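Vullora Loft Hatch Insulation Cover

Stock item. Normally leaves us within 2 working days. Product notes by Aurora Torres.

The Vullora is a padded cover that sits over the inside of a loft hatch and closes with a zip. It is sold as a way of stopping warm air leaking into the roof space in winter and hot loft air coming down in summer. We stock it because people ask for it. Whether you need one is a different matter, and you may find you can spend less.

Start with the hatch you already have. Put your hand near the edges on a windy day. If you can feel a draught, the first thing to buy is a roll of foam sealing strip, which costs very little and takes a few minutes to fit. Plenty of hatches need that and a piece of insulation board glued to the back, and then they are done. The cover earns its price mainly where there is a folding ladder fixed in the opening, so that board can't be stuck down without getting in the way.

The maker's leaflet talks about "dramatic" savings on heating. It gives no test conditions and doesn't say what sort of house was used, so we have left the claim off this page. A hatch is a small part of a ceiling. If the insulation on the rest of the loft floor is thin or patchy, sort that out before you spend anything here.
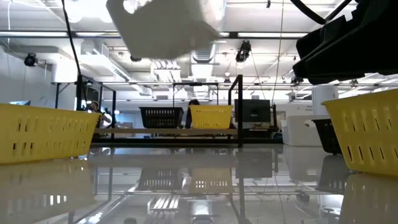 Lindiwe Jacobs wrote to us in June that the upstairs landing felt less stuffy once the cover was on, but that the zip was a nuisance with one hand on the ladder and she now leaves it half open more often than she should. A cover left half open does very little, so think about how often you go up there. For a loft visited twice a year it is no trouble. For one used as a wardrobe, we have our doubts.

Fitting is by staples or screws through the flange into the timber frame round the opening. The tape supplied in the box is, in our view, only good for holding things in place while you work. Buy proper fixings. Check too that the cover clears the ladder when it is folded, as the height given on the packet is measured with the top pulled up tight.

Don't put it over recessed lights, and keep it well away from any flue. It is not a fire barrier, whatever you may read elsewhere.

Details
Outer: foil-faced fabric
Filling: polyester wadding
Flange width: 100 mm
Height when closed: 200 mm
Fixings: tape only, staples and screws not supplied
Guarantee: one year, zip excluded

Returns are accepted if the flange has not been stapled or cut. Measure the opening first, and then measure the ladder.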